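5. Moving Your Shop to a New Address

Use this section when your store leaves one building and opens in another. Do not create a second account for the new building. If you create one, your stock history and your gift card balances stay behind with the old one.

5.1 Before you begin

You need the owner password for Grutier, the new street address, and the date when your present lease ends. If your landlord gave you a notice of demolition or redevelopment, keep it near you. The date in it is asked in step 3.

Caution: Finish all open layaway orders, or mark them "Carry over", before step 4. An open order without this mark is closed when the old address is closed, and only our support desk can open it again.

5.2 Entering the move

1. Open Grutier and choose Store, then Locations.
2. Select your present location and press Start a Move.
3. Enter the last day of business. Do not enter the last day of the lease, unless the two are the same day.
4. Type the new address. The program checks the sales tax rate of the new city and shows it in a yellow box. Compare it with the letter from your city. If it is different, press Change Rate and type the correct one.
5. Press Save Draft. Customers see nothing yet.

Note: The draft is kept for 80 days. After this time you must enter it again.

5.3 Pictures for the new location page

Each location page has room for a few pictures of goods. They show under the opening hours, in the order in which you add them.

1. On the draft, press Add Pictures.
2. Choose the files from your computer and wait for the green line to reach the end.
3. Write a short line of text for them, or leave the field empty.
4. Press Preview.
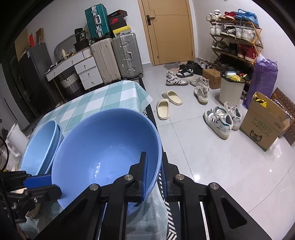 Blue basins and beige dishes, on the same checked tablecloth.

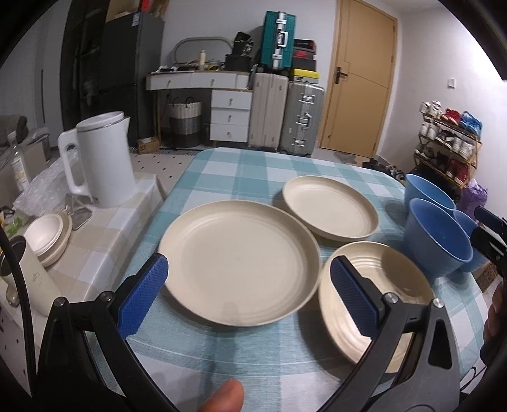

5. If the order is wrong, drag one picture over the other and press Preview again.

5.4 Telling your customers

The program can send one message to everyone on your mailing list. We advise to send it when the new lease is signed - not before. A shop which announces an address and then loses it must write to everybody a second time, and many readers will remember only the first message.

1. Choose Messages, then Moving Notice.
2. Write your text. The limit is 552 characters, with spaces.
3. Check the box "Show map" if the new building is in another city or across a bridge.
4. Press Send Test and read the message on your own phone.
5. Press Send to All.

Note: Lists with special letters in the names, such as Từ, are sent correctly from version 194. In older versions these letters can change into question marks.

5.5 Closing the old address

On the evening of the last day, count the cash drawer, print the closing report and press Close Location. The Dellura card reader restarts by itself and asks for the new address. Do not unplug it until the address is on the screen.

Old receipts still show the old address. This is correct and your accountant will want it so. Returns from these receipts can be made at the new shop in the usual way, see section 7.

Last changed 06/01/2026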